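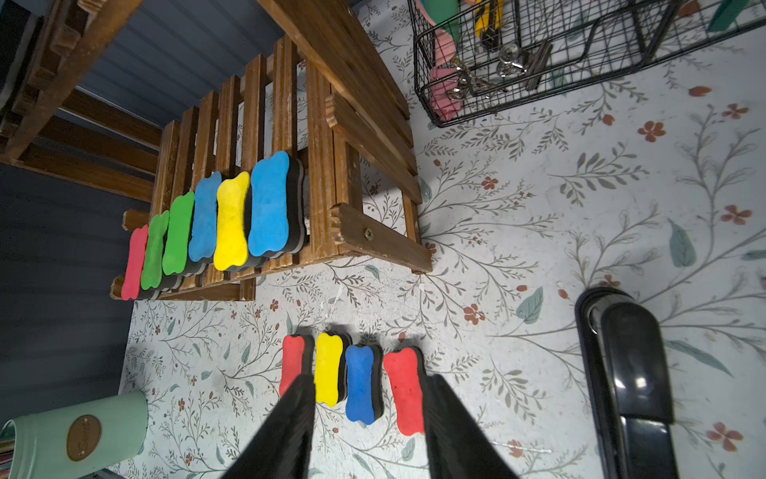

Bringing a picking arm into a kitting room changes the duties of everyone who works there, and the change should be planned before the equipment is switched on for daily use. These instructions are for shift leads and site supervisors at Polholm who are moving a hand-packing station to shared operation, in which a person and an arm prepare classroom kits together. They are based on the first changeover, at the Plinesdale site, where the item chosen was the foam whiteboard eraser. An eraser that is pinched in the middle and rounded at both ends, stood on its edge in a tight row with others of its kind, leaves very little room for a finger on either side, and much of what follows concerns how such items are set out and who decides when the layout is good enough.

Last revised March 8, 2023. Questions about the content should be sent to Reet Vītola, Site Operations.

Before you begin

The supervisor should have the following in hand:

The current packing sheet for the kit, with the order in which items go into the box.
The names of all staff who work at the station on any shift, including relief staff.
A signed copy of the hazard review for the room.
A written statement from the site manager on hours and pay for the period of the changeover.

The last item is sometimes treated as a matter for later. It must be issued first. At Plinesdale, staff were told at the opening meeting that hours would be held at their existing level until the review in September, and the statement was posted beside the schedule. Supervisors should not make any promise that goes further than the written statement, and should not leave questions about it unanswered for more than one shift.

Step 1. Choose the items

Go through the packing sheet with the people who pack from it. For each item, ask how it is picked up now, where it tends to stick or fall, and whether it comes in more than one size. Record the answers in the words the packers use.

Begin with one item only. A suitable first item holds its shape when squeezed, can be set down the same way each time, and does no harm if dropped. Foam erasers meet these conditions. Utility knives, loose binder clips and small hardware do not, and they remain hand items under the current policy even when they are kept in a basket next to the work area.

Mixed sizes need a decision. Erasers of the same color may differ in size, and a packer adjusts to this without noticing. The arm must be set up for it. Either sort by size before the items reach the station or list each size as a separate item on the sheet.

Step 2. Set out the work area

Mark the reach of the arm on the table and on the floor. Use tape on the floor and a printed line or tape on the table. No stool, crate or canister may be moved into the marked area during operation, and anything that must stay there is to be recorded on the layout sheet with its position.

Stand the items on edge with the felt faces all turned the same way. Items may be placed in a row on the open surface or leaned against a fixed side, such as the side of a crate. A leaning row is slower for the arm to work through, as each piece may shift when its neighbor is taken away. Check for any piece that has begun to tilt and straighten it before the run.

Patterned surfaces are permitted where the trial has shown that the arm finds the items correctly on that surface. If the covering is changed, the trial in Step 4 must be repeated in full. This applies to any change of tablecloth, mat or tray.

Keep shiny equipment out of the line of the lights where possible. If a lamp or stand cannot be moved, note it on the layout sheet.

Step 3. Assign the duties

Three duties exist at a shared station. They should be assigned by name at the start of each shift and written on the board.

Setter. Places items for the arm, straightens rows, and refills. The setter is the only person who may reach into the marked area, and only after pressing the pause control and seeing the arm come to rest.

Checker. Inspects the filled kits, packs the hand items, and closes the boxes.

Lead. Watches the run, records stops, and decides whether to continue after a fault.

Rotate the setter and checker at each break. During the first weeks at Plinesdale the same two people remained in the setter duty for full shifts, and both reported sore shoulders and difficulty keeping their attention on the row. Maarja Strazds, shift lead at that time, introduced rotation at breaks, and it has been kept at the site since then. A staff member who asks to stay in one duty for health reasons should be accommodated and the arrangement written down.

The lead duty must be open to packers. A person with long experience of the kits will often see that a row is wrong before the arm reaches it. Supervisors should train at least one packer per shift as lead before the trial ends, and the person's pay grade must be corrected from the first shift on which he or she carries the duty.

Step 4. Run the trial

The trial is made up of three parts and takes place outside normal production.

1. Slow run. Operate the arm at reduced speed for 66 picks with the lead at the pause control. All staff assigned to the station should attend, whichever shift they work on. Stop whenever anyone asks.

2. Mixed run. Operate at working speed for 300 picks with colors and sizes in the order they will have in production. Include items with marked or worn faces. Specks on the felt of a lighter or brighter face can be read differently from one light to the next, and it is better to learn this in the trial.

3. Full run. Operate for 1,000 picks with rotation of duties and with breaks taken at the usual times. The full run tests the staffing plan as well as the arm. If the checker cannot keep up, the plan must be changed. Do not shorten the checks to match the speed of the arm.

Record every stop on the form, including those that last only a few seconds. Write down what the setter did to clear it. Do not record the name of the person who was in the duty at the time. The forms are used to improve the station, and supervisors may not use them in an individual performance review.

Step 5. Adjust the grip

Most stops in the trial will come from the grip. Review them with the technician in the following order.

Finger spacing. The two fingers must be open far enough to pass either side of the chosen eraser without touching the ones beside it. If the row is too tight, ask the setter to leave a gap. Do not ask the technician to thin the fingers until gaps have been tried.

Point of contact. A bone-shaped eraser is narrowest in the middle. A grip at the rounded ends tends to roll the piece. Set the contact at the middle and repeat 200 picks before changing anything else.

Closing force. The foam should be held firmly and show no lasting dent. The checker judges this by hand, and the checker's judgment is final.

Order of picking. Work from one end of a row to the other. Where a larger piece stands at one end, take it first – it is the most likely to lean on the rest.

Step 6. Move to daily use

Daily use begins when the lead, the supervisor and the staff representative have each signed the trial form. Vaida Jaunzems signed as representative at Plinesdale and withheld her signature on the first form until a second pause control had been fitted on the checker's side of the table. Two pause controls are now required at every station.

For the first month, hold a short meeting at the end of each shift. The setter speaks first. Matters that cannot be settled in the meeting go to the supervisor in writing and receive a written reply.

Production targets for the station may not be raised during the first month. After the first month they may be raised only after the stop forms have been read and discussed with the staff of each shift.

What changes for staff

Less time is spent reaching for the same item, and more is spent preparing, watching and checking. Some packers prefer the new work. Others have said that they miss having a kit that was theirs from start to finish. Dzintra Grigaitė, who has packed at Plinesdale since the room opened, asked that one table be kept for hand packing of small and special orders. The request was approved, and sites with enough floor space are encouraged to make the same provision.

Training time counts as working time. Staff who are learning the setter duty should be given two full shifts alongside an experienced setter. They are not to be counted toward the staffing of the station on those shifts.

Conversation is also affected. At a hand table people face one another, while the shared station tends to turn everyone toward the arm. When the layout allows, place the checker opposite the setter.

Stopping and returning to hand packing

The lead may return the station to hand packing at any time without prior approval. The procedure is as follows:

Press pause and wait until the arm is at rest.
Switch off at the wall and hang the tag on the switch.
Move the remaining items clear of the marked area.
Resume from the packing sheet at the last kit passed by the checker.
Enter the time and the cause in the station log.

Each shift should practice the return to hand packing once a month. Packing sheets for hand work must be kept current even where the arm has run without a stop for a long period.

Records

Layout sheets, trial forms and stop forms are kept at the site for as long as the station is in use. Copies of the trial form go to Laine Sakalauskas, Training and Safety, who also issues the blank forms and the floor tape.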